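4.2 Transient moorage and the dockside day

We were delighted by how readily boaters talked about their stopovers. Across the 9 marinas in the Finmont sample, 652 visiting crews returned a logbook page, and most wrote far more than we had asked for! Fuel and shore power came up early in nearly every entry. The social side of a stay, though, is where the pages really come alive: shared suppers, borrowed tools, long talks about weather on the next leg. 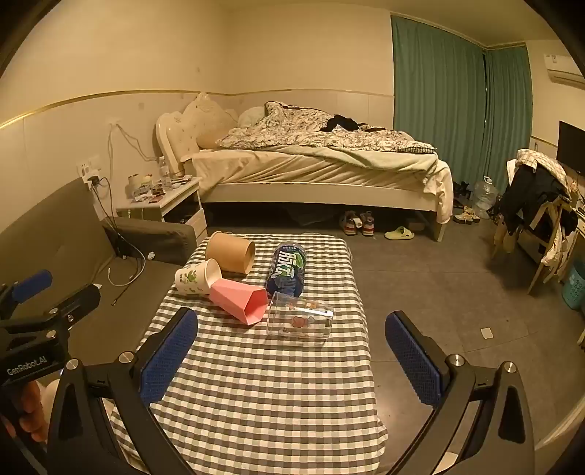 Figure 6. Disposable cups and a plastic bottle on a checkered tablecloth.

Length of stay shaped these accounts in a striking way. Crews who tied up for a single night at Vustedar wrote mainly about finding their slip and getting a hot shower (the evening line for the washrooms is a favorite topic). Those who stayed longer began to name neighbors, and about 20 of them changed their route to meet the same boats again at Zoëga. We had expected slip fees to drive such choices, yet few of these entries mention price at all. Section 4.3 takes up the seasonal tenants, whose pages read very differently.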